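Community Help > Home & Outdoors > Patios and Paving

Big concrete slabs or small pavers for a sunny back patio?

Posted by Kivis_yard, Monday 7:40 am
11 replies, 3 shown

Ok so we're finally ripping out the deck. Rotten through at one end and I'm not paying to fix it again. Plan is a hard surface, ground level, gets full sun from late morning until dinner time. No trees, no shade, and the back wall of the house faces right at it.

Two quotes so far. One from Matstead for poured concrete, broom finish, with joints cut in. The other is Hukard pavers, smallish ones, on a gravel base with sand. Paver quote is higher by 1399 dollars which is not nothing. My spouse likes the look of big plain slabs, like a town square kind of thing. I'm worried about glare and heat, and about the whole thing cracking in three winters.

This is the sort of open, full sun look we're talking about, only ours is obviously tiny by comparison. 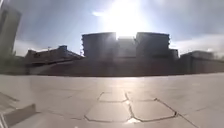 Guerreiro Paving: glare is a fair worry but it's mostly a color problem. Go a shade or two darker than you think you want and it'll be fine.

That was the whole reply I got when I wrote to ask them, no quote attached. So how much darker? Won't darker just be hotter on bare feet? We have a toddler and a dog.

Other stuff that might matter:
- clay soil, drains badly
- ground slopes a little TOWARD the house (I know)
- we get hard freezes, salt on the steps most years
- would like to put a table and maybe a grill out there, nothing heavy

Budget is up to 3000 over the lower quote if there's a good reason. Want it finished before the in-laws come in April. Thanks, typing this before work so sorry for the mess.

Share (11)

slopeguy_87

Forget the surface for a minute. You said the ground slopes toward the house. On clay. That is your whole project right there. Ask both companies in writing how they're going to pitch it away from the wall and where the water goes after that. If the answer is "it'll be fine" get another quote.

Had this exact thing at our old place. Previous owner poured a nice flat patio right against the foundation, no drain, and we had a damp basement every spring until we cut a strip out and put in a channel drain. Cost more than the patio probably did.

What I'd want to see:

Fall away from the house, a quarter inch per foot is the usual number people give. Soft joint where the slab meets the wall, not concrete jammed tight against it. Proper stone base, compacted in layers, and on clay I'd want fabric under it too. Ask how deep they dig. Anybody who gets vague about how deep they dig is planning to dig less.

Slab vs pavers, on your soil I'd lean pavers. Clay moves when it freezes. Pavers shift and you lift a few and reset them on a Saturday. Slab moves and you have a crack forever. Concrete can do ok with good joints and good base but you're trusting the crew a lot more.

On joints, since your spouse likes the big slab look: concrete is going to crack, the joints just tell it where. Ask for the layout on paper. Long skinny sections crack across the middle, squarish is better. And cut them deep enough, a quarter of the thickness, and soon after the pour. Our neighbor's got cut two days late and there was already a crack running right beside the cut lol.

If they want that look, print a photo and hand it to the contractor. Saves alot of arguing about words. A pale one with straight joint lines, like so:
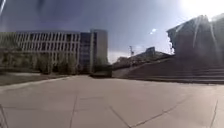
Large rectangular slabs with thin dark joints, strong daylight.

Then say how big you want each section and let them tell you if it'll work at your size. On a small patio you may only get four or six sections total so the proportions matter more than you'd think.

Helpful? 87 people said yes

mrs_patio_again

Agree with the drainage stuff above. Only adding about the heat and color.

Yes darker is hotter. Ours is charcoal and in July the dog will not cross it, goes all the way round by the grass. Light grey would of been my pick if I'd thought about it. Very light is hard on the eyes around 3 in the afternoon though, you end up squinting through lunch. Middle tan or a medium grey is where I'd land. Get samples, leave them outside on a sunny day, then go stand on them with no shoes. Free and takes an afternoon.

Also budget for shade. Umbrella with a heavy base, or have them set a sleeve in the ground for a post while they're digging anyway, much cheaper then than after. We spent everything on the ground and then sat inside all summer.

Salt will chew up new concrete. First winter don't put any down at all, use sand. Second winter go easy. If it's pavers check what the maker says, some don't care.

April seems tight if your ground is frozen until March. I'd book now

tomato_lot

pavers. did mine myself, took forever, knees are shot, still happy. whatever you do keep a box of spares in the garage, they stopped making my color the next year

Share (3) | Report

We use cookies to keep you signed in and to see which pages get read. Accept or change your settings.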